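Ticket 131 — Varkura bench drill, chuck slipping under load
Raised by: Wendy Entwistle, Semwal trade counter
Assigned to: Bimla Mittal

Customer reports the chuck lets go of bits over 6 mm when drilling mild steel. Key fully tightened on all three holes.

14:10 Asked for belt position and spindle speed. Reply: middle pulley, standard belt.

14:45 Taper checked. Light oil film on the arbor. Advised degreasing both faces and reseating with a soft mallet.

15:20 Still slipping. Jaws worn at the tips — replacement chuck needed. Nisach part fits the same taper.

Attachments (2):

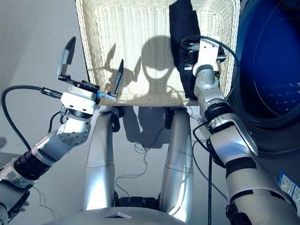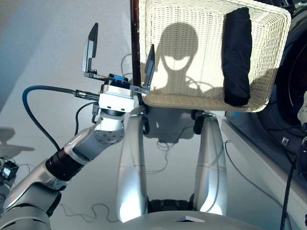

15:45 Chuck ordered from Furkemis, carriage paid. Customer told to keep to bits of 6 mm and under until it is fitted. Belt tension not checked yet — Wendy to ask. Status: waiting for part.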